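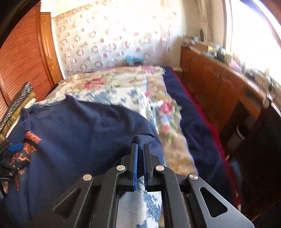

HADGU SUPPORTERS' GROUP: SHORTSTOP TRADE STILL DOESN'T ADD UP

HADGU, March: The Hadgu baseball supporters' group today asked the club to explain its trade with Unero, which sent away the starting shortstop for two relief pitchers and a player to be named later.

The club has called the deal "a step toward a deeper roster." The group has read that statement several times and still can't find the depth. Hadgu played 148 games last season and the departing shortstop started most of them. The infielders left on the roster are two second basemen and a utility man who has never played a full season at short.

"We were told the bullpen was the problem," the group said in a written statement. "Maybe it was. But the bullpen didn't make 30 errors at third base, and third base is the same as it was in the fall."

The front office says the older of the two relievers can throw 100 miles per hour. The group does not dispute the radar gun. It would like to hear more about where the ball goes, given that he was sent down twice last year by Unero, a team that finished behind Hadgu and needed the arms more.

The group also questions the club's use of projections from Clanitus, the scouting software it bought two winters ago. Clanitus has Hadgu winning 83 games with the new roster. The same software liked last year's team too, and last year's team was out of the race before the end of August. The club has not said what the program predicted for the roster it just broke up.

Supporters are asking the club for three things: the name of the player to be named later, a plan for shortstop on Opening Day, and an open question session before season ticket renewals are due. The last such session was held before the move to Hurkent Park, and questions had to be handed in ahead of time.

The club has said it will respond "in due course." It said the same about the parking.

Media inquiries may be sent to the Hadgu supporters' group press desk.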